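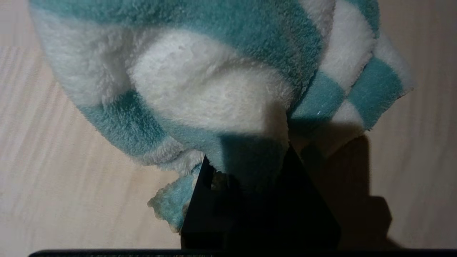
A checked fleece cloth at the gripper, as recorded by the camera on the robot's wrist at Cirevstead.

Search this site Enter keyword Go

Kwame Boateng has folded the same cloth so often that he no longer looks at it. He watches the screen, where the robot's view lags a moment behind his hands. He moves a pair of handles, the arm at the next bench copies him, and the computer saves everything: the pictures, the joint positions, the point where the fingers close.

Each run is called an episode. The team at Cirevstead wants 600 of them for cloth before it trains the next version of its folding system, Inow. A good operator can record 100 in a shift, though Boateng says the last 20 are usually slow.

"Blocks are easy – a block stays a block," says Korkor Odoi, who runs the collection. "Drop a blanket twice and you have two different jobs."

Fleece is harder than dish towels. The pile hides the edge, and a thick fold can look like a hem to the camera. Operators are told to crumple the cloth a new way before every episode and to keep the recordings in which they miss a corner and go back for it. An earlier set, gathered in January, held only clean runs. The system trained on it would close on air and carry on folding.

Thijs Verhoeven checks the episodes afterward. He throws out any in which the operator paused for more than 2 seconds, then labels the rest by type of grasp.

Boateng starts again. He shakes the cloth out, lets it fall in a heap and picks up the handles.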